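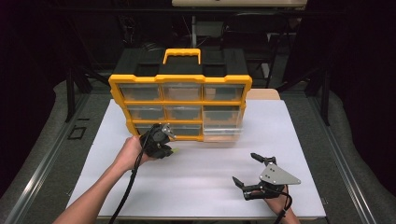
Caltbridge council wants to close the repair room at the old library and put the money into a bigger recycling centre on the Prornden road. I think this is a mistake, and I say so as someone who uses the tip most months.

Recycling is what you do with a thing when it is finished. Most of what people carry to the tip is not finished. It has a loose wire, a worn belt or a missing screw. Last year the repair room took in 182 items and sent 62 of them home working. Councillors call that a poor rate. I call it 62 kettles, lamps and radios that were not bought again. 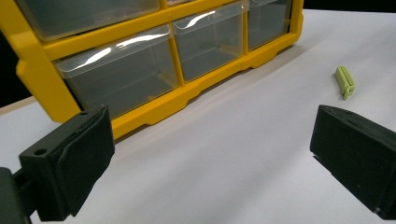 *Photo: Petronella Naidoo*

The room costs little to run. It opens eight hours a week and its rent has not gone up in years. What it needs is small parts, and people who know which small part to look for. Dinesh Thampi taught me to change a fuse there when I was 17, and I have not paid anyone to do it since.

There is a fair point on the other side. Some goods are made so badly that no one can open them without breaking the case. The council can't fix that, and a repair room can't either. But closing the room means the well-made things go in the same skip – and that is a choice.
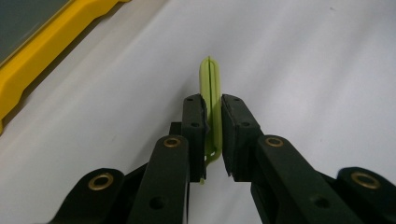
**Could the recycling centre do repairs as well?**

It could if the council paid for a bench and someone to staff it, but the present plan includes neither.

The vote is in January. Write to your councillor before then and ask what will happen to the tools.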